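Trustari Publishes Good Practice Guide for Small Robotic Sorting Cells

2 July 2024 - Trustari today released a good practice guide for benchtop robots that pick up and sort small parts. The guide sets out how a work surface should be laid out, how each task should be written down, and when an operator must stop the arm.

Under the guide, every container in the work area must be listed before a run begins, and its color must be recorded in the task sheet. A run is reported as complete only when a person has checked where the part was placed.

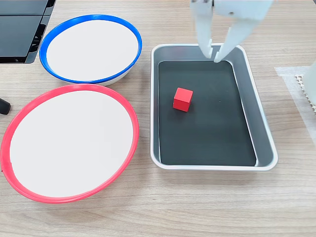

Red cube in the metal tray

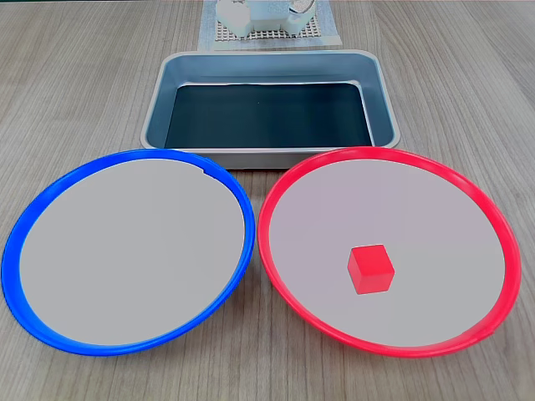 Page last modified: 2 July 2024

"Two sites can run the same task and report it in different ways," said Hendrik Verbeke, who led the drafting. "We wanted one set of words for the start, the stop and the result."

The draft was opened for comment in February and drew 41 responses. Inel and Soriano have agreed to apply the guide to new sorting cells within 90 days. Trustari will review the text after the first 100 reported runs - sooner if a safety concern is raised.

Questions may be sent to Jhun Evangelista, Standards Office, Trustari.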